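Sorting by Color: How Grids Help You Match Things Up

Squares, plates, blocks. Ready? Lets go. 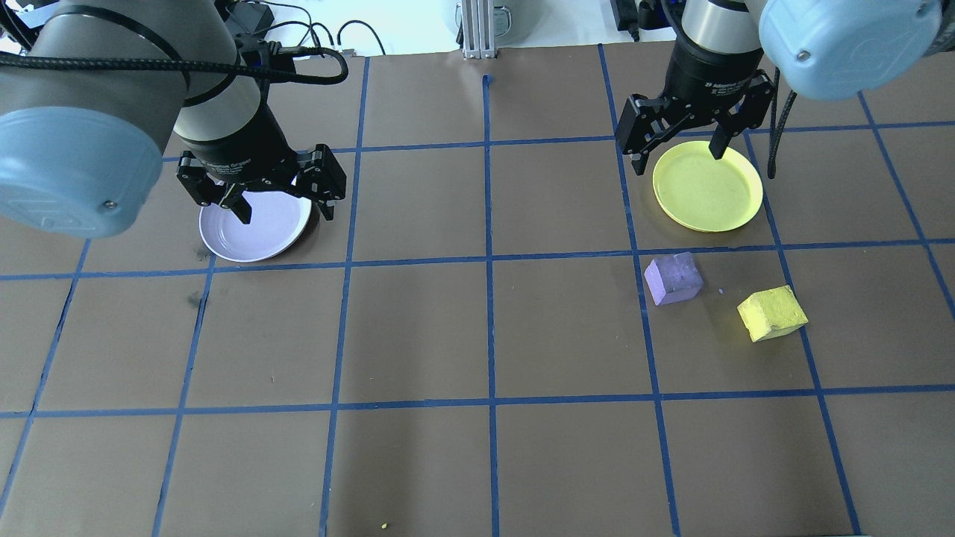 What is sorting?

Sorting means putting things into groups so the things in each group are alike in some way. Same color, same shape, same size. You pick the rule, then you stick to it.

You sort all the time. Socks into pairs. Forks with forks. Library books by the first letter of the author's last name. Your brain is doing it right now with the words on this page, sort of.

The rule comes first

Before you move anything, say your rule out loud. "I am sorting by color." Good. Now a yellow block goes with a yellow plate. A purple block needs a plate too, and if there isn't a real purple one you look for the closest match. White with a bit of lavender on the rim? That could work. Talk about it with whoever you're sorting with.

Change the rule and the groups change. A yellow block and a purple block are in different groups if the rule is color. If the rule is "things made of foam" they go together. Two plates, one white and one yellow: different colors, same kind of thing. Same stuff on the table, new answer.

Why tape on the table?

Blue tape, long strips, some going up and down, some going across. Where they cross you get squares. That's a grid.

A grid gives every spot an address. Without one you say "put it over there" and somebody says "over where?" and then you're both pointing. With a grid you say "one square down from the yellow plate" and everyone knows.

You use this idea in lots of places. Chess boards. Maps. Seats in a movie theater (row F, seat 9). Graph paper. Spreadsheets, ask a grown up.

Rows go side to side. Columns go up and down. Mix them up? Everybody does. Think of columns on an old building, the big stone things holding up the roof. They stand up tall. So do grid columns.

Color families

Some colors are close relatives. Lavender is a pale purple. Lemon is a kind of yellow. When you sort by color you have to decide how picky you are.

Not picky: all the purples in one pile, dark, light, whatever.
Very picky: lavender here, plum there, grape somewhere else.

Bit-na Kang, age eight, sorted her whole button jar for us one Sunday. She started with 20 piles and then decided that was too many and squished it down to six. Both ways were right! The first was just pickier. It took her all afternoon and she found a tooth in there (her brother's).

Light can trick you too. Take a white plate to the window, then look at it under a lamp at night. Same plate, but it might look a little yellow or a little blue. If you're stuck on a color, carry both things to the same spot and hold them side by side.

Foam is good for this

Foam blocks are quiet when you drop them and they don't roll off the table. Look close at a piece of foam and you'll see tiny holes. The word for that is porous. The holes were made by bubbles of gas when the foam was made, same idea as the holes in bread. All that air is why foam weighs so little.

Foam also crumbles if you pick at it. Little specks get evrywhere. Sweep them up before little brothers and sisters or the dog gets to them.

Try it at home

You need:
Painter's tape (it peels off easy, but ask before you stick it on a table)
Two plates, different colors
Blocks, buttons, bottle caps, anything small that matches the plates

Make your grid. Four strips up and down, four strips across. Doesn't have to be perfect. Ours never is.

Put each plate in its own square. Put the blocks in other squares, any squares.

Say your rule.

Now the fun part. One person gives directions, the other one moves the blocks, and no pointing allowed. "Pick up the purple block. Go up one. Stop. Put it on the plate." Swap jobs after.

Too easy? Try it with kitchen tongs instead of fingers. You have to open them wide enough, line them up, then squeeze. Not too hard, foam squishes. Chiamaka Nwachukwu's class tried it with tongs and the floor was covered in blocks by snack time. Plates are even trickier. Use plastic ones please!!

Words to know

Sort: put into groups by a rule
Grid: lines that cross to make squares
Row: squares going side to side
Column: squares going up and down
Porous: full of tiny holes

Think about it

What else in your house is sorted? Who picked the rule? Open the silverware drawer and see if you can guess it. Then try the junk drawer. Good luck.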